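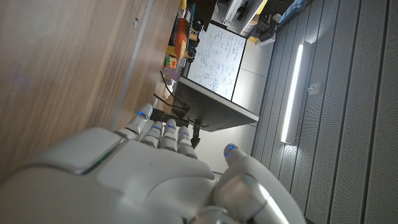
Brireck

Buenas. Estoy arreglando el puesto de trabajo y me he atascado con la mesa. El tablero es de madera marrón clara, con la veta a la vista, y tiene un agujero pequeño y oscuro, además de una tira metálica estrecha al lado. Encima va el monitor negro con su pie.

Dudas que tengo:

El agujero. Quiero pasar por ahí el cable del monitor, pero el conector no cabe. ¿Lo agrando o lo tapo y bajo los cables por detrás?

El pie. Ocupa fondo y me deja poco sitio para el teclado. He pensado en un brazo con mordaza, pero me da miedo marcar la madera.

El tablero tiene 22 mm de grueso y 64 cm de fondo. No quiero gastar mucho.

Vasar

Tápalo. Un agujero en un tablero barnizado se agranda muy mal si no tienes una broca de corona buena, y al salir por abajo te salta la chapa. En las ferreterías venden tapones de plástico en varios tonos de madera por muy poco dinero. Los cables por detrás con una bandeja y listo.

Con 22 mm la mordaza agarra sin problema. Casi todas abren bastante más.

Plasta

No estoy de acuerdo con lo del tapón. Yo agrandé el mío en diciembre con una corona de las baratas y quedó limpio. El truco es poner cinta de carrocero por las dos caras, atornillar un taco de desecho por debajo y taladrar despacio. Después un pasacables y no se ve el corte.

Eso sí, lo del brazo no lo haría con 64 cm de fondo. Si la mesa va pegada a la pared, el codo del brazo tropieza y acabas con la pantalla más cerca que con el pie de fábrica. Me pasó a mí y lo devolví.

Vasar

Eso depende del brazo. Los que pliegan hacia un lado no tropiezan.

Y lo de la corona barata te salió bien a ti. He visto unos cuantos tableros con el borde comido. Si es madera maciza todavía, pero si es chapado yo no me arriesgaría.

Savchuk

Antes de nada habría que saber si es macizo o chapado. Brireck, mira el canto por debajo, donde no esté barnizado, y mira también dentro del agujero con una linterna. Si ves capas o viruta prensada, ya lo sabes.

Para la mordaza, pon una pletina por arriba y otra por abajo, con un trozo de goma o de fieltro duro en medio. Reparte la presión y no deja huella. Y no la aprietes encima de la tira metálica si coge el borde, porque se dobla.

Brireck

Gracias a todos. He mirado con linterna y es chapado, se ve el aglomerado dentro. Así que lo de taladrar me echa para atrás.

La tira metálica está un poco suelta en una esquina. ¿Se puede pegar sin desmontarla?

Savchuk

Sí. Levanta lo justo, limpia con alcohol, adhesivo de contacto en las dos caras, espera lo que diga el bote y aprieta con cinta unas horas. No uses cianocrilato, que luego no hay quien la quite si te queda torcida.

Plasta

O cinta de doble cara de la fina. Aguanta igual y no manchas.

Savchuk

En un canto donde apoyas los brazos no aguanta igual. En verano se corre.

Plasta

La mía lleva 4 años puesta y no se ha movido. Pero bueno, cada uno con lo suyo.

Vasar

Siendo aglomerado, tapón y bandeja. Y si al final pones brazo, las pletinas que dice Savchuk son obligatorias - el aglomerado se hunde con el tiempo aunque al principio no se note.

Brireck

Pues voy con el tapón y los cables por detrás. El brazo lo dejo para más adelante, primero voy a separar la mesa de la pared a ver cuánto sitio gano. La tira la pego mañana por la tarde con adhesivo de contacto.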